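Ticket 855
Subject: Cursor jumps and stalls on front desk PC
Product: Citon desktop, Prieto wireless mouse
Opened by: Encarnación Llorente, Pledcombe office
Handled by: Aurelio Ibarra
Status: Open, waiting on parts
Priority: Normal (was Low, changed at customer's request)

Encarnación Llorente, 9:12 am
The cursor on the front desk computer freezes for a second or two, then shows up somewhere else on the screen. It has done this since April. I was told last time that it was the batteries. I have now changed the batteries three times and I don't believe it is the batteries. Please don't close this one with "replace batteries."

Aurelio Ibarra, 9:40 am
Understood, and I won't. I read the old ticket. It was closed without anyone trying to reproduce the fault, so I'm treating it as if nothing has been ruled out, batteries included. Three new sets from the same drawer could all be old stock. Can you tell me where the USB receiver is plugged in, and whether the freezing is worse at any time of day?

Encarnación Llorente, 10:05 am
Receiver is in the back of the computer, next to the network cable. Computer is on the floor under the desk. It is worse in the morning, when we are busy. The batteries came out of a pack I bought on my way in, so they are not old stock.

Aurelio Ibarra, 10:20 am
Okay, batteries go to the bottom of the list. "Worse when busy" may only mean you use it more then, so I'm not reading much into that yet.

I connected remotely and looked at the following.

Processor and memory: nothing unusual. The cursor stalled twice while I watched and there was no load at either moment. I moved the pointer from my end during the second stall and it moved fine, so the PC itself wasn't hung.

Driver: the Citon update tool says the mouse driver is out of date and offers a new one. The release notes say "improves stability and performance," and I have read that line under every driver they have ever put out. I installed it anyway so that support can't send us back to do it.

Power saving: Windows was allowed to turn off the USB hub to save power. I switched that off. A lot of forum posts swear by this one. I have seen it help with devices that go to sleep after sitting idle, and yours stalls in the middle of a movement, so my hopes are low.

Please use it as normal until lunch and let me know.

Encarnación Llorente, 12:48 pm
Same as before. It jumped while I was closing a window and I closed the wrong one.

Aurelio Ibarra, 1:15 pm
Thanks. Sorry about the window. Driver and power setting are both out, then.

I called Prieto support. Waited 32 minutes. They asked me to reinstall the driver I had just installed, then told me the receiver is good for any desk up to the distance printed on the box. I asked whether that was measured with the receiver behind a steel case on the floor, with a network cable and an external drive next to it. The agent said he would have to get back to me. I'm not counting on it.

My own guess is radio interference at the back of the PC. The external drive is USB 3, and those ports and cables can put out noise in the same band the mouse uses. That is a known problem, but it also gets blamed for every wireless fault under the sun, so I'd like to test it before I say it out loud to anybody.

Could you do two things, one at a time, with an hour between them:
1. Move the receiver to a front port. Leave the drive where it is.
2. Put the receiver back where it was and unplug the drive. Check that the backup isn't running first.

Encarnación Llorente, 3:30 pm
Front port: much better, but it still stalled now and then. Drive unplugged, receiver at the back: also better, still a few stalls. So which is it?

Aurelio Ibarra, 3:52 pm
Could be both, or neither. "Better" over one quiet hour in the afternoon doesn't prove much when you told me mornings are the bad time. I'd rather leave the ticket open than call it fixed.

There is a second suspect. Optical mice have trouble on some surfaces, glass above all, and I never asked what you use it on. Is there a pad?

Encarnación Llorente, 4:01 pm
There was. It went in the trash when the desks were changed over to the Zandthorpe ones. The new desk has a glass top. Nobody told us we needed a pad.

Aurelio Ibarra, 4:10 pm
When were the desks changed?

Encarnación Llorente, 4:11 pm
April.

Aurelio Ibarra, 4:25 pm
That fits uncomfortably well, and I should have asked this morning. I still don't want to swap one lazy answer for another. The front port did seem to make a difference, and a desk surface can't explain that, unless it was chance.

For tomorrow, please put the receiver and the drive back exactly as they were and use the mouse on a sheet of plain paper all morning. If it behaves, the surface was most of it. If it stalls, we go back to the radio side. I have ordered a cloth pad and a short USB extension cable, 5 dollars for the pair, so whichever way it goes you will have them on the desk. I'll check in before noon.

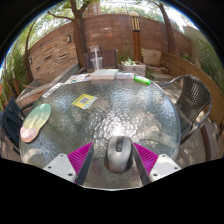
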